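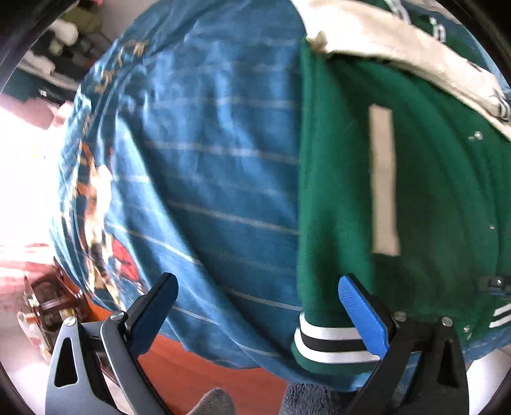 Slide 4. Gripper open over a green jacket on striped blue cloth.

Speaker notes — equipment budget, laundry sorting cell

Start with the load. Mixed fabric, folded and overlapping: cloth under, jacket with snaps and a ribbed hem on top. Any quote based on flat towels does not apply to us.

Costs, per station:
Grelter two-finger gripper, $3,230.
Spare finger pads and linkage parts, first year, $1,710.
Mounting and wiring: Kaczorowski to quote in April. Leave the line open.

Plan for three stations at the Clanemby site. Do not order all three at once — one first, then the other two after acceptance.

Pads are a consumable. Budget them under operating costs and keep them out of the capital request.

Plirkotance software license is billed per site. Check the renewal terms before signing.

If asked about payback: no figure until the first station has run a full quarter.

Next slide: floor plan and power drops.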